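Can any machine tidy a table yet? (shop and home chores)

pridwood_joe
Started this after arguing with my brother-in-law on Sunday. He says we're 3 years from a robot that clears the kitchen table. I say it'll do one pen, slowly, if the pen is in a good mood. I run a small repair shop and I'd pay real money for something that puts stuff back where it goes at closing time. Plants watered, pens in the cup, done.

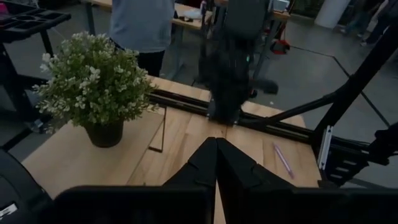

One pen, one plant, and a cable on the table too

The pen looks like the easy part, right? But it's lying at an angle and it's skinny, and there's a bushy plant on the same table that I wouldn't want an elbow going through.

zurkard78
Pens are fine. I've watched arms do pens all day long. It's the plant I'd worry about - grab the pot and you're good, grab the leaves and you've got a salad.

G. Meijer
Disagree with zurkard78. Pens roll! We tried an arm at Deston for sorting hand tools, and anything round and thin was our worst category. 100 tries on a marker and I quit keeping score. Flat boxes, no problem at all.

zurkard78
Geert, that was how long ago though? The grippers are way better now.

G. Meijer
The fingers are better. The mess is the same mess.

tarcisio_l
I'm with Geert on the mess. Putting one thing away is a different job from dealing with a bin where everything is on top of everything else. My junk drawer beats me and I have two hands and 5 fingers on each (Tarcísio Lacerda, undefeated by nothing). 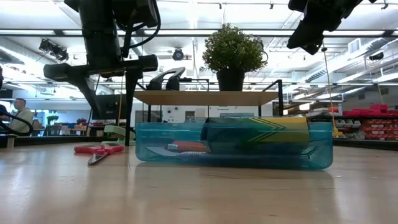
Bin with a bit of everything in it, scissors still out on the table

See the big yellow and green cylinder on its side? Easy to spot, but then you've got skinny stuff down to the left of it, and you're looking at some of it through blue plastic. And where do you even grab scissors with the handles spread like that?

pridwood_joe
By one handle, like my kids do, and then you yell at it.

bednarik_fan
I think you're all too gloomy. Who cares if it's slow? If it takes all night to empty one bin, I'm asleep anyway. Joe, would you take slow?

pridwood_joe
Slow, yes. Slow and I have to come in at 6 to pick pens up off the floor, no.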